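How to Divide a Large Open Room into a Sitting Area and an Office

A big room with one high ceiling is pleasant to be in until two people need to do different things in it. This page covers how to split such a room with low furniture and a few upright panels. There is no building work involved, and everything can be moved back later.

The method was worked out by Sarita Rathore for a shared workspace on one floor of a former warehouse. The same steps suit a converted garage or a large basement.

What you need

Tape measure and masking tape
Low open shelving, 40 inches high or less
A round table with a pedestal base
One or more freestanding panels with feet
Felt pads for furniture legs
Cable clips

Step 1. Decide what goes where

Put desks at the end with the most sockets. Monitors, lamps and chargers add up, and extension cords across a walkway are a nuisance. The sitting area can go at the end nearest the door, where visitors arrive first.

Walk through the room a few times at your normal pace and notice the line you take. Keep furniture off that line.

Step 2. Mark the floor

Put down masking tape for every large piece before you lift anything. Leave at least 40 inches for the main walkway. Behind each desk chair, sit down and push back as far as you normally would, then mark the spot. Leave the tape in place for a day or two. Eusebio Toledo moved his desk outline twice before he was happy with it, and moving tape is a lot easier than moving a desk.

Step 3. Place the low shelving

Set the shelving against the wall in the sitting area. Open compartments are easier to use than doors in a tight spot. Keep heavy books and binders at the bottom. If you have children or the unit is light, fix it to the wall with a bracket.

The top should stay mostly clear. One vase or one lamp is enough. A low unit leaves the wall above it plain, and the room keeps its height.

Step 4. Add the round table

A round table is easier to get past than a square one, and a pedestal base leaves room for feet. Put it near the shelving but leave enough space to stand between the two. Stick felt pads underneath if the floor scratches.
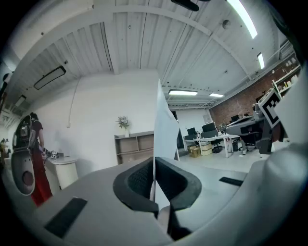 Step 5. Set up the panels

Stand a panel where it blocks the view from the table to the desks. It does not have to reach the wall on either side. White or another pale color is best under ceiling lights – a dark panel makes the area behind it feel smaller. Check that the feet do not stick out into the walkway, and push gently at the top to test that it is steady.

Step 6. Tidy the office end

Run cables down the wall in a straight line and clip them every foot or so. Empty any cartons left on the floor by the desks, and put supplies on a tall shelf unit in the corner. Tuck the chairs in and walk the main route once more. If you bump into anything, shift it now, then pull up the tape.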